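招募：Kostura白色摆件试用参与者（Plenimcombe工作室，Sevetham）

招募方：Plenimcombe桌面用品试用小组
联系人：Radu Buzatu
报名截止：2018年5月12日

先把话说在前面。我们收到的产品介绍里说，Kostura这套摆件“拿起来就会用”，“能让任何人在杂乱中找到秩序”。写介绍的是出品方Umali，他们这么写很正常。我们看了几遍，对这两句话都不太信，所以才要找人来试。

如果您已经相信收纳游戏能改变生活，也欢迎报名，不过请做好准备，我们会追问您凭什么这么觉得。如果您觉得这类东西多半是换了个名字的积木，更欢迎，我们也会用同样的话追问您。

要试的是什么

Kostura说起来很简单：一个浅浅的白色方托盘，四周有一圈高起来的边；托盘里有短短的小圆柱，顶上开口，像小杯子；另外有白色小方块，有一块磨砂似的半透明长方块，还有一块平放的白板。方块、长方块和白板上都印着黑白格子图案，外形有点像大家扫码付款时见的那种码，但格子粗得多。

您要做的是把零件按任务卡上的要求放进托盘、靠着托盘、放在白板旁边，或者全部收回去。任务卡上的话有时候写得清楚，有时候写得很不清楚。后一种情况我们没有替Umali修改，原文怎样就怎样。

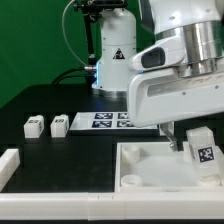 黑色桌面上的托盘、两个小方块、半透明长方块和印有黑白图案的白板

我们怀疑的几件事

第一件，颜色。整套东西几乎都是白的。Umali的说法是白色“减少视觉负担”。我自己第一次上手时，感受正相反：白圆柱立在白托盘里，一低头就得找它的边在哪儿。当然，我戴眼镜，而且那天已经看了一下午的表格，这个感受值不了多少钱。所以我们想听听别人的：眼神好的，眼神不好的，平时做手工的，平时连抽屉都懒得关的。

第二件，图案。黑白格子图案看上去很精确，很像那么回事，可是人的眼睛要分清两个图案，得盯着看一会儿。介绍里有一句“图案帮助记忆位置”。帮谁记忆？记多久？介绍里没有下文。我们去信问过，回信说这一点“广受用户认可”。广受认可这四个字，我在牙膏、枕头和一种削土豆的工具上都见过。

第三件，那块半透明的长方块。它可以斜着靠在托盘的角上，任务卡里有好几张都要求这样放。问题在于，“斜靠”到底斜多少才算对？卡上没写。有人会轻轻一搭就松手，有人会调上半天。我们想知道不同的人在什么时候认为自己已经放好了，这件事比放得好不好看更让我们感兴趣。

第四件，所谓“秩序感”。介绍里的说法是，摆完一轮之后，使用者会“自然地想把周围也收拾好”。我们准备在休息的时候观察一下大家会不会顺手把自己的水杯和外套摆整齐。好吧，这句是玩笑，我们不会偷看您的外套。但结束后的问卷里确实会问到类似的问题，请照实填。什么都没想，就写什么都没想。

第五件留给您。前面四件都是我们坐在办公室里琢磨出来的，琢磨的人本来就带着偏见。您要是发现我们怀疑错了，请直说，我们会写进报告，也会写明是谁说服了我们（愿意署名的话）。

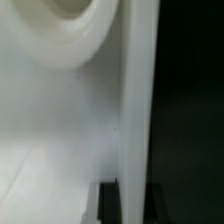
再说说为什么要找外面的人。我们小组自己人已经把这套东西摆过太多遍，闭着眼睛都知道哪张卡后面跟着哪张卡，这种熟练对试用没有一点好处。熟人介绍来的朋友也不太行，他们客气，总说“挺好的”，再问哪里好，就说“都挺好的”。以前做别的产品试用，我们攒下的反馈表超过300份，里面“挺好”出现的次数多得让人灰心。那些表现在装在纸箱里，我每次搬箱子都觉得它们本可以轻一些。

所以这次招募，我们把问卷重新写过，去掉了所有打分题。没有“非常满意”到“非常不满意”的圆圈可画。每一题都要写句子，长短不论，错别字也不论。写字对您是件苦差事的话，可以口述，由工作人员记下来，再念给您听一遍，您点头了才算数。

谁可以报名

年满十八岁，能在桌前坐得住，一只手能拿起小方块就够了。左手右手都行，两只手轮着来也行，我们希望左撇子多一点，因为任务卡上画的手全是右手，这又是一件让我起疑的事。

看得懂中文任务卡。卡上的字不算小，可也说不上大，需要老花镜的请自己带上。

不需要任何经验。摆过模型、做过陈列、在仓库里理过货、教过小孩子搭积木的人都可以来，只是请在报名时告诉我们。这类经验没有好坏，但我们得分得清一句评价是从哪儿来的。做陈列的人说“太挤了”，和从没摆过东西的人说“太挤了”，多半不是一个意思。

下面几种情况我们不能接收：Umali的员工和他们的家里人；正在给同类产品写推广文章的人；参加过Kostura早期试用的人。最后这一条有人来信抗议，说自己早忘光了。也许吧，可我们没办法核实您忘了多少。

认不清颜色的朋友请放心报名。反正零件不是白就是黑白，难得有一次大家起点差不多。

当天要做的事

每次参加的时间是2小时，包括休息。请不要理解为“大概两小时，早做完早走”，以前有人这么理解过，后来的几张问卷明显是站着写的。

到了以后先签到，领一张号码，读一份说明。说明有两页，我们请好几个人删过，删到现在还是两页。读完有问题就问，没问题也请至少假装想一想再签字。

之后坐到桌前。桌面是黑色的，零件放上去看得很清楚；等零件进了白托盘，看得清不清楚，就是您要告诉我们的了。工作人员会把任务卡一张一张递给您。您放，放完说“好了”，我们记录，接着下一张。没有倒计时，没有音乐，也没有人鼓掌。Umali曾建议我们在每一轮完成后播放一小段提示音，说能增加成就感。我们没有采纳，有没有成就感这事，不应该靠喇叭来提醒。

任务大致分成摆放、照样复原和收拾三类。

摆放，就是照着卡上的文字把零件放到指定的地方。有的写“两个小方块并排，留一条窄缝”。多窄算窄？您自己定。定完以后，我们可能会问一句为什么是这么宽。答不上来也没关系，“看着顺眼”是可以接受的回答，我们只要求这是真话。

照样复原，是先看一眼摆好的样子，再由工作人员把零件打散，请您凭记忆摆回去。那句“图案帮助记忆位置”主要靠这一类任务来检验。为了公平，有几轮我们会把印图案的那一面转到您看不见的方向。事先不会告诉您是哪几轮，您要是看出来了，也请先别说，写在问卷里。

收拾，是把所有零件归位。听上去最没意思，我却觉得最要紧。一套东西玩起来再有趣，收拾的时候要是惹人生气，第二天就会进柜子，再也出不来。我家的柜子里就有好几样。请您在收拾时想到什么就说什么，叹气也会被记下来，记作“叹气”。

中间有一次休息，茶水和饼干自取，请在离开桌子的地方吃。托盘有一圈边，饼干渣进去了很难全倒出来，这是我们小组自己人吃饼干吃出来的经验。

要来几次

一共安排5次。您可以只报其中的一次，也可以全报。报得多的人我们会更看重一些，因为新鲜劲过去以后的意见往往更有用。第一次来的人常说“有意思”，到后面几次还肯说有意思的，我们才会认真考虑是不是真有点意思。

全程参加的人，我们会在10月再打一个电话，问的问题不多：您还记不记得那几种摆法，这段日子有没有想起过Kostura，有没有向别人提过它。如果答案是一样都没有，请就这么说。产品介绍里写着“长久的影响”，既然写了长久，就得等上几个月再问，当天问是问不出来的。

接到电话的时候您要是完全想不起我们是谁，也请不要挂，这本身就是一条很好的记录。

报酬

按次付，当天结清，签字领取。金额在回复您的报名时写明，交通费另算，凭票报。不送Kostura样品，也不发优惠券。Umali提过可以给每位参与者送一套，我们谢绝了。拿了人家一套东西，回头再说它的坏话，多少要费点勇气，我们不想让各位费这个勇气。

中途不想做了可以走，按已经坐下来的时间付，不问原因。当然，您愿意说说原因的话，我们会很高兴，因为一个人是在哪张卡上决定不干的，这种事问卷里从来问不到。

钱从哪儿来

这个问题您应该问，多数招募启事都不写，我们写上。试用的费用一部分由Umali出，一部分由Plenimcombe自己出。Umali付了钱，有权在报告完成以后读到它，没有权在那之前改它。这一条写在双方的协议里，签到处放着一份，谁想看都可以翻。

有人大概会说，拿了厂家的钱，还谈什么怀疑。说得对，所以请把这份怀疑也带来，对我们用，和对产品用一样。问卷最后留了半页空白，专门让您写对试用本身的意见：问题问得偏不偏，工作人员有没有用表情暗示答案，茶是不是太淡。上一个项目里有人写我“提问时眉毛动得太多”。我后来对着镜子看过，他讲得没错，现在记录的时候我坐在侧面。

地点和桌子

地点在Sevetham的Plenimcombe工作室。试用在桌前进行，椅子可以调高低。腰不好的朋友请提前讲，我们给您留一把靠背硬的，软的那几把坐久了往下滑。

房间里请不要喷香水，手上请不要抹护手霜。零件这么白，抹过霜的手指拿过几轮，会不会留印子我们不敢打包票。Umali说它们“不易沾污”，这话同样在我们的怀疑清单上，只是排在后头，这一次不专门试。

长袖子请卷起来。袖口扫倒小东西的事在我们这儿常有，扫倒了也不扣钱，但会多出一句“被袖子扫倒”的记录，很占地方。

戒指和手表戴不戴随您，戴着的话跟记录的人说一声。

关于记录和个人信息

我们记录的是零件最后摆在了哪里，您说了什么，以及每张任务卡大致的先后。您的姓名只出现在领钱的签字单上，问卷上用的是号码。愿意在报告里署名的，另外填一张单子，反悔了随时可以撤回，报告印出来以前都来得及。

您的话有可能被Umali看到，看到的是去掉号码以后的样子。如果有哪一句连这样也不想让他们看见，在旁边画一条竖线，我们就只留着自己读。请不要整页都画竖线，以前有过这样的先例，我们最后等于什么都没拿到。

几句常被问到的话

有人问，摆错了会怎样。不会怎样。任务卡写得那样含糊，错在哪边还不一定。我们更怕的是您猜到了卡片的意思，替它圆过去了，一声不响。请别替它圆。看不懂就说看不懂，读了两遍还看不懂就说读了两遍。

有人问能不能带孩子。不能同桌，小零件到了小孩子手里，我们和您都会分心。工作室里也没有可以托管的地方。

有人问能不能两个人一起报名。可以，但会分到不同的桌子，中间休息时也请先别对答案。夫妻来的尤其要注意，据我们的经验，夫妻之间的意见到了茶歇结束的时候会变得惊人地一致，至于是谁的意见，不好说。

还有人问这是不是智力测验。不是。摆得快慢和聪明与否有没有关系，我们不知道，也没打算知道。要是哪天您在Kostura的包装上读到“提高智力”，请写信告诉我们，我们想看看那是从哪里来的。

也有人问得很直接：结果会不会早就定好了？我的回答是，我个人押这套东西比介绍里写的差，但比我刚拆开时想的要好一点。这个猜测我已经写在一张纸上封进信封，报告出来那天拆。小组里其他人也各写了一张。猜错的人请猜对的人吃面。

怎么报名

请写一封信或者一封邮件给Radu Buzatu，由Plenimcombe工作室转交。信里写上这些：您的称呼和联系办法；能来的时段，上午还是下午；想参加几次；惯用哪只手；有没有做过和摆放、整理有关的工作。

另外请用5句以内的话，讲一件您买过的、说明书吹得比实物好的东西。什么都行，锅、帐篷、闹钟、鞋垫。这一题不看文笔，我们想知道您平时怎么说失望，有的人失望起来非常具体，那正是我们要找的人。至于从来没有失望过的朋友，也请写一句，就写从来没有，我们会打电话来请教。

请不要寄简历。上次有人寄来一份很漂亮的简历，附了证书的复印件，我们读得很愧疚，因为要他做的只是把小方块往托盘里放。

收到以后我们会回信，录取不录取都回。人数有限，左撇子和从没听说过Kostura的人优先，其余按收到的先后来。名额满了而您还想参加，请在信里注明愿意候补，有人临时来不了，我们就按候补的次序打电话，通常打得比较急，请多包涵。

报告写好以后，参加过的人每人寄一份纸本。报告不会短，因为原话我们尽量不删。介绍里那句“拿起来就会用”，会原样印在第一页，后面接着印各位第一张任务卡时说的话。

Radu Buzatu
Plenimcombe桌面用品试用小组

附：来之前请不要去读Umali的产品页面。已经读过的，在报名信里注明读到了哪一段。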